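Koltomora Garment Steamer: Review After Three Months

I bought the Koltomora handheld steamer because my iron had started spitting brown water and I was tired of setting up the board for one shirt. It has been used most mornings in our house. This is what I think of it so far.

In the box

The steamer, a measuring cup, a fabric brush that clips over the head, and a heat glove for the left hand only. The manual is short and the print is small. There is no storage bag. The cord is 8 feet long, enough to reach from the bedroom outlet to the closet door.

Filling and heating

The tank comes off from the back with a push button. It holds enough water for three shirts, or two if they are linen. I timed the warm-up on several mornings and the longest was 91 seconds. The light turns green a little before the steam is ready, so wait a few seconds after that or you will get drips on the fabric.

The tank lid is the weakest part. The rubber plug is stiff and has to be pressed all the way around. If it isn't, water runs down the handle when you tilt it.

Cotton and dress shirts

Results on cotton are good but not crisp. Sleeves and the back of a shirt come out fine. Collars and plackets still look better from an iron. For a wedding in June I steamed my shirt, looked at the collar, and got the iron out anyway.

Knits and fuzzy fabrics

This is where I use it most. Soft knits, fleece and jerseys lose their fold lines in a pass or two, and the nap lifts back up. Keep the head slightly off the fabric and move slowly. The brush attachment is not needed on these and it pulled a thread on one of my sweaters.

My brother-in-law, Baptiste Gaillard, has the Briser travel steamer, and we tried both on the same pile of laundry. The Briser is lighter and heats faster but runs out of water halfway through a sweatshirt. For packing I would take his. For home I prefer mine.

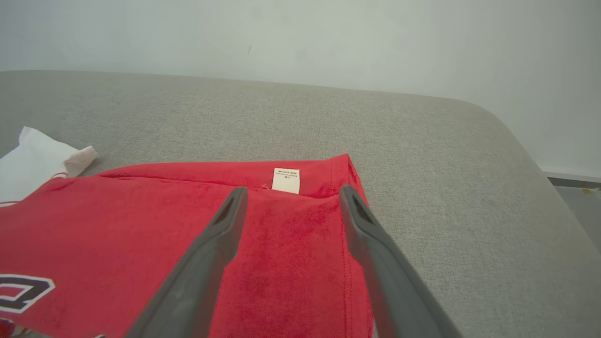 Upholstery and curtains

The manual says it can be used on furniture. I did the curtains in the front room while they were hanging, and the creases from the packaging dropped out by evening. On sofa cushions it freshens the fabric but does nothing for stains. Test a hidden spot first. My arm got tired holding it up, as it weighs a fair amount with a full tank.

Noise and cleaning

It hums and clicks when the pump runs. It won't wake anyone in the next room. Our water is hard, and I descale it with the vinegar mix in the manual every 5 weeks. Skip that and white flakes start coming out of the head.

Rating

4 out of 5. I took one off for the tank lid.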